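Eirlys Wogan gave up spraying in May, three seasons after she took over her father's grounds maintenance round. She still cuts most of the same lawns. What she puts on them has changed, and so has what she charges.

"I didn't have a big moment," she says. "I had a shed full of stuff I didn't like handling, and a certificate that was coming up for renewal. I thought, do I want to do that course again or do I want to do a different one?"

She did a different one. It was run over several weekends by Dorneder, a small training firm, and it dealt almost entirely with soil. Most of the people on it were gardeners who worked alone. The first morning was spent digging holes.

"You take a spade's depth out and look at where the roots stop. On my own lawn they stopped at the length of my thumb. I'd been feeding that grass for years."

Her round now has 20 regular customers and one large contract, the grounds at Plokbridge, a group of retirement flats with 2181 square metres of grass. She took soil samples from every site before changing anything. Most were compacted and a few were short of lime. Two needed nothing at all, and she told the owners so.

"One of them still wanted something put on it. I gave it a scatter of compost in the autumn and he was happy. It won't have done any harm."

The biggest change in her week is the mower height. She used to cut everything to 25 millimetres, as her father did. She now leaves most lawns at 60 and lets the clippings fall. Moss has gone back on the shaded sites, though she puts that down to hollow tining as much as the longer grass. The tining machine is a second-hand Sovano and cost her £1453.

"It's heavy and it's slow and it shakes your teeth. But I wouldn't be without it. On clay there's nothing else that does the job." 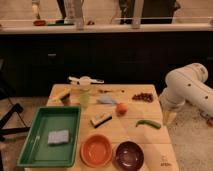

A sponge in a green tray, with two bowls alongside.

Weeds are the part customers ask about. Wogan takes out docks and thistles by hand and mostly leaves clover where it is. At Plokbridge the residents had been used to a plain green lawn, and she went to one of their coffee mornings to explain what would happen. Some were pleased. One woman said it would look like a field.

"She was right, for the first summer it did a bit. I'd overseeded too late and there were bare patches by the car park. I should have waited until September. I went back and did it again at my own cost."

For seed she uses a fescue and ryegrass mix from De Smet, which she buys in one order each year and shares with another gardener. She brews no compost teas and is not convinced by them. Sieved compost, she says, is cheaper and she knows what is in it.

Prices went up when she changed over, mainly to cover the extra hand work. Four customers left. She had expected to lose more, and by the end of the summer she had a waiting list. She has not advertised, apart from almost 200 leaflets which she put through doors herself.

Her father, who is retired, has had his own lawn done the new way since the spring. He asked for it to be cut shorter at the front.

"So I cut it shorter at the front," she says. "He's a customer like anyone else. He pays, as well."

She is taking bookings for spring aeration now. Anyone on heavy clay should get in touch early, as she will not take the machine out when the ground is waterlogged.

November 2021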